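What 14 months of currency trading in small size has taught me

I closed out my yen trade this morning and I am still grinning, so you're getting a blog post out of it! It made 60 pips. That won't buy anyone a boat, but I held it to the target I wrote down before I got in, and for me that is a bigger deal than the money.

Some background for new readers. I started trading currencies with a small account and a big head. For the first stretch I jumped on anything that moved. If the euro was up before breakfast I bought it, and if it was down by lunch I sold it and felt very clever until dinner. My friend Homa Daneshvar looked over my trade log in August and asked me why I had 220 entries and no notes. I had nothing to say to that. So I started writing notes.

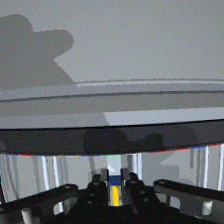
The notes changed everything, and I mean that! Once I had to write one plain sentence before each trade, half of my ideas died on the page. "It looks like it wants to go up" reads pretty badly when you see it in your own handwriting. The ones that lived were mostly tied to something real, like a rate decision coming up or a price level the pair had bounced off more than once.

I also cut my list down to four pairs. Dollar-yen, euro-dollar, Aussie-dollar and, because I can't help myself, dollar-Canadian. I know how they behave at different hours now. The Aussie is lively while I'm making dinner (I'm on the East Coast, so that's their morning), and the Canadian dollar perks up whenever oil does something dramatic.

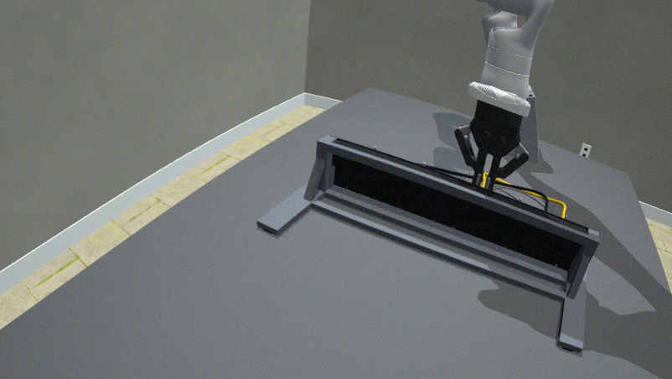
Stops are the other thing I wanted to get into. I used to set mine at whatever loss I felt okay with, which has nothing to do with the chart at all. Now I look for the price that would prove me wrong, put the stop a little past it, and then work out the position size from there. Draw the recent highs on a falling pair and you often get a line like the top rail on that long gray rack, sloping down from upper left to lower right. My stop for a short goes just over that line. If price gets up there, my idea is broken and I want out. Simple, and it took me forever.

What I write down before a trade

1. The reason, in one sentence, with no "feels like" allowed.

2. The price where I'm wrong. I got this from Hanyu Feng's evening class in Peltwood, along with a lot of very good dumplings.
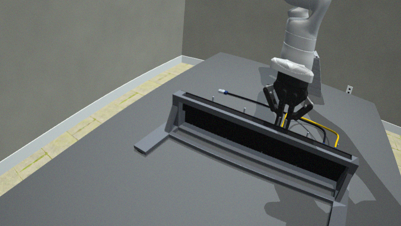 3. The target, and whether it is at least twice as far away as the stop. The yen trade just barely passed.

4. Any news due in the next day. I once lost $400 by being short the pound ten minutes before an inflation number. Never again, I hope!
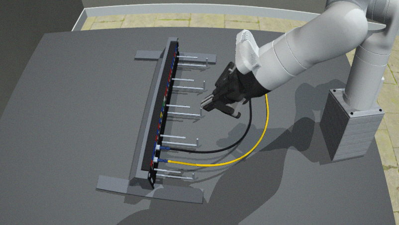

What I'm watching next

Euro-dollar has been stuck in a tight range and I love a tight range. I'd like to see it close outside before I do anything, and I've already written my sentence for both directions. I'm also reading up on how interest gets paid or charged on positions held overnight, which I ignored for far too long. It adds up on the yen pairs especially, so I'll do a post on it once I've run the numbers on my own trades.

If you keep a trade log, tell me in the comments what you put in it. I'm always stealing ideas!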